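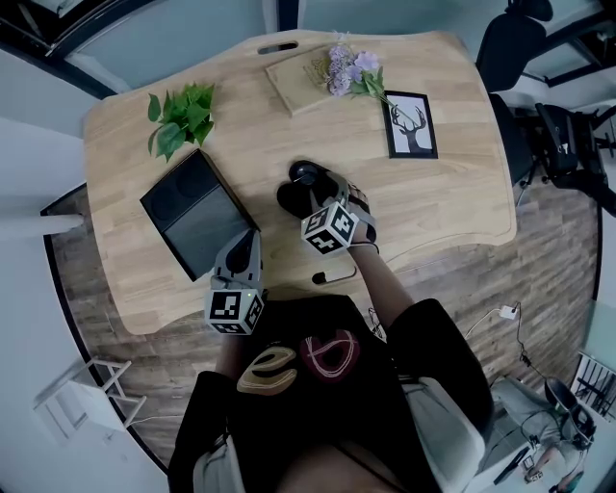
Abb. 3: Arbeitsplatz mit zwei handgeführten Greifern an einem hellen Holztisch.

4.2 Ernennungen nach verlorener Wahl

Wer eine Kommunalwahl verliert, verschwindet seltener aus der Verwaltung, als es die Wahlkampfrhetorik des Gegners vermuten ließe. In unserem Korpus von 630 Kandidaturen für Stadt- und Gemeinderäte blieben 424 ohne Mandat. Von diesen Unterlegenen fanden sich 40 innerhalb einer Legislaturperiode in einem besoldeten Amt derselben Kommune wieder, meist als Beauftragte für etwas. Wofür genau, ließ sich den Stellenbeschreibungen nicht immer entnehmen.

Die Literatur hält für solche Vorgänge zwei Deutungen bereit. Angelovski spricht von Versorgung, Naseri von Kompetenzbindung. Beide Autorinnen stützen sich auf weitgehend dieselben Fälle, was der Debatte eine gewisse Wärme verleiht. Wir schlagen vor, zunächst das Verfahren zu betrachten und die Motive jenen zu überlassen, die sie aus den Akten lesen können. Uns ist das nicht gelungen.

Formal stehen den Bürgermeisterämtern drei Wege offen: die Ausschreibung, die Direktberufung und die sogenannte vorläufige Beauftragung. Letztere ist in den Satzungen auf sechs Monate begrenzt, kann jedoch verlängert werden, und über die Zahl der Verlängerungen schweigen die Satzungen. Von den 40 Ernannten kamen 17 auf diesem Weg ins Amt. Der am längsten vorläufig Beauftragte unserer Stichprobe feierte in dieser Eigenschaft sein zehnjähriges Dienstjubiläum. Die Urkunde liegt in Kopie vor.

Aufschlussreich ist der Fall Korkico. Die Gemeinde schuf im Juni 2019 die Stelle einer Koordination für ländliche Wegefragen, besetzte sie ohne Ausschreibung mit einem knapp unterlegenen Ratskandidaten und begründete dies mit besonderer Eilbedürftigkeit. Die Wegefragen selbst waren dem Rat zu diesem Zeitpunkt seit vier Wahlperioden bekannt. Auf Nachfrage der Opposition legte die Verwaltung ein Anforderungsprofil nach, das neben Ortskenntnis auch »Erfahrung in der Ansprache größerer Bevölkerungsteile« verlangte. Goh liest darin eine nachträgliche Maßanfertigung. Wir würden schwächer formulieren, haben aber keinen zweiten Bewerber gefunden, dem das Profil gepasst hätte.

Anders liegen die Dinge in Noltano. Dort sieht die Hauptsatzung eine Karenzzeit von einem Jahr vor, und sie wird eingehalten – allerdings rechnet das Rechtsamt sie vom Tag der Aufstellung an, sodass sie am Wahlabend in der Regel schon zur Hälfte verstrichen ist. Ninh hat diese Zählweise als »kreativ, aber rechtsfehlerfrei« bezeichnet. Eine gerichtliche Klärung steht aus, auch weil bisher keine Seite sicher sein konnte, die nächste Wahl zu gewinnen.

Für die Auswertung haben wir nur Ämter mit eigener Haushaltsstelle berücksichtigt. Ehrenämter, Beiräte und der in Korkico verbreitete Titel eines Beraters ohne Geschäftsbereich blieben außer Betracht. Die Zuordnung nahmen zwei Personen unabhängig voneinander vor. Strittige Fälle wurden besprochen, in einem davon länger als die Amtszeit der betreffenden Person gedauert hatte. Ob eine Karenzregel die Zahl der Ernennungen senkt oder lediglich deren Datum verschiebt, prüfen wir in Abschnitt 4.3 anhand der Haushaltspläne.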